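Griminari Newsletter
22/06/2021

THE BAG THAT WILL SAVE US ALL

Every few years the world of shopping finds one small object and loads its whole conscience on to it. For a while it was the light bulb. Then it was the coffee cup. At the moment it is the cloth bag, and I have been asked by three separate readers whether I'd please write something nice about it. I'm going to try, but I should warn you that I have a cupboard full of the things and my mood was not good when I opened it.

What set this off was the leaflet that came through doors in Fesside this month from Clelter, who run the shop by the old bus garage. Clelter will stop giving out paper bags for loose fruit and veg in September. In their place you'll be able to buy a cloth one at the till for 2 pounds, "made to last a lifetime". The leaflet has a leaf on it. It has the word "kinder" on it, without saying kinder than what, or to whom.

I like a cloth bag. I carry one most days. My trouble is with the sums, or the lack of them. A bag has to be grown or spun, dyed, sewn, packed and driven about before it reaches a hook in a shop, and all of that costs something that doesn't appear on the label. To earn its keep it has to be used again and again, and then used some more after you're sick of the sight of it. How many times? I wrote to Clelter and asked. The reply said that the bags "pay for themselves very quickly" and thanked me for my interest in the planet.

I wrote again. The second answer gave a figure of 40 uses. It didn't say where the figure came from, what sort of bag it was for, or what it was being compared with. When I asked those things I was sent the leaflet. 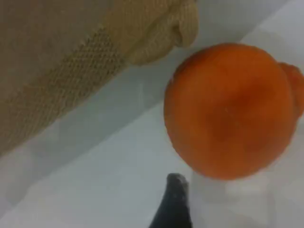
Remedios Cordero wrote in to say that I was being unfair, that 40 trips is less than a year of weekly shopping, and that anyone who can't manage that with a bag they paid for wants their head looking at. She has had the same four bags since her youngest was at primary school and mends them in front of the television. She adds that the paper ones always split on the hill.

I take the point about the hill. I also believe her about the mending, and I'd say that she is precisely the sort of person who doesn't need a leaflet. The question is what the rest of us do, and the rest of us forget. We get to the till, we pat our pockets, we look sad, and we buy another one. The shop is not sorry about this. A paper bag was a cost to Clelter. A cloth bag is something they sell. I don't say that makes it a bad idea, only that I'd like it mentioned somewhere near the leaf.

Then there are the free ones, which are worse. I've been handed them at a building society, at a dentist's and at a talk on cutting down waste. The town hall ordered 200 for the spring fair and there are still boxes of them under the stairs, next to the bunting. Every one of those counts as a good deed in somebody's yearly report. Not one of them has carried a potato.

And nobody seems to want to talk about washing. If you keep loose carrots in a cloth bag it gets soil in it, and if you keep soft fruit in it you will sooner or later find out what a forgotten peach can do. So it goes in the machine. Does that come into the 40? I asked. You can guess what I was sent.

Mnguni, the repair stall that sets up in the library hall, has a simpler view of all this. They don't sell bags. They will put a new strap on any bag you bring them for whatever change you have on you, and they say the strap nearly always goes before the cloth does. I asked if that meant the bags on sale were badly made. They said some were, some weren't, and that a double row of stitching where the handle joins would settle most of it. It's more useful than anything in the leaflet and it fits in one sentence.

They also told me that people bring in bags to be mended and then say "oh, I've got 20 of these at home". I laughed, then went home and looked in the cupboard again. I'm not giving my own number.

So what would I have Clelter do? Say where the figure comes from. Keep a box by the door where people can leave the bags they don't need and others can take one for nothing. There was a box like that at the old greengrocer's for years, and it never had a slogan. And keep a few paper bags under the counter for anyone who turns up without, especially older customers who come in for two tomatoes and don't want to be taught a lesson with them.

I have put all of this to the shop. The manager was polite and said the box was "something we could look at". I've lived here long enough to know how long things in Fesside can be looked at.

In the meantime I'm going to use the one on the kitchen hook until it falls apart — and I'll keep a tally in pencil on the inside of the cupboard door, washing included. If I get to the magic figure I shall report back. If I lose count I'll say so, which is more than I've had from anyone else so far. 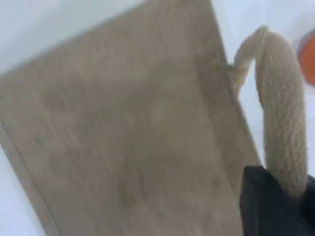 LETTERS AND NOTICES

Letters on bags, for or against, should reach us before the next issue. Please keep them short. We had a four-page one about bin lids last time and it had to be cut to a paragraph, which pleased neither its writer nor us.

The Mnguni stall is looking for strong thread, spare buckles and old belts. Leave them at the library desk with a note saying what they are.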